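Home | Kitchen | Workshop | Laundry | Robots & Gadgets | Ask Us

We use cookies to remember your settings and count visits. Accept / Manage

Before You Trust the Software to Clear the Table

By Despina Ionescu

The ads for home arm software all promise the same evening: you push back your chair, say "clear up," and go watch TV. I have been running two of these packages on my kitchen table since August, Ferby for the planning and Trilura for the seeing, and I still carry most of my own cups. Some of what follows will save you a mess. None of it will save you much time yet.

Start with the table. Perception software likes matte surfaces. A shiny top gives it reflections, and reflections get treated as things. Trilura once spent a good part of an evening planning a grasp on the ceiling light. A plain cloth placemat fixes more of this than any setting in the menu. If you won't use a mat, turn off the overhead light and use a lamp off to one side.

Check what the wrist camera sees before you press go. Both packages bury the live view two menus down, under "diagnostics," as if it were none of your business. Open it anyway. If you can't tell a cup from a smudge in that picture, don't expect the software to do it for you, whatever the confidence score says.

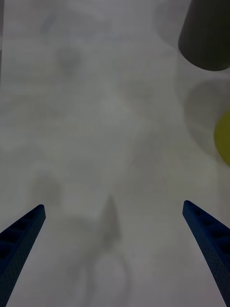
Wrist view over a pale top: soft gray patches, a dark cylinder and a sliver of yellow up at the right.

Look for shadows between the fingers. The arm's own shadow can travel with the gripper, and a planner that doesn't mask it will slow down or steer around it. Ferby has a "self-shadow" box. It comes unchecked. Check it.

Clear plastic and glass are the worst of the lot. I ran the same pickup 60 times with a clear tumbler, and the score was nothing to brag about. A strip of painter's tape around the middle helped more than the paid "transparent objects" add-on, which I have since canceled.

Bring things in from the edges. A planner working from a piece of a cup will guess at the rest. Either move the cup, or set a "look first" pose higher up so the camera gets the whole table before the arm commits to anything.

Cap the speed. The Grotstead arm I use ships with its travel limit at 300 millimeters a second. Mine is set to 181, an odd number I got to by lowering it until the coffee stopped slopping.

Be stingy with updates. The last one wiped my saved poses and moved the stop button to another screen. Export your settings first, and write the speed cap on paper.

A reader wrote in to ask about the Stoyanova planner, which is supposed to learn your kitchen by itself. I haven't tried it. I'd want to see it handle a wet glass in somebody's real sink first, with the kids' homework on the counter.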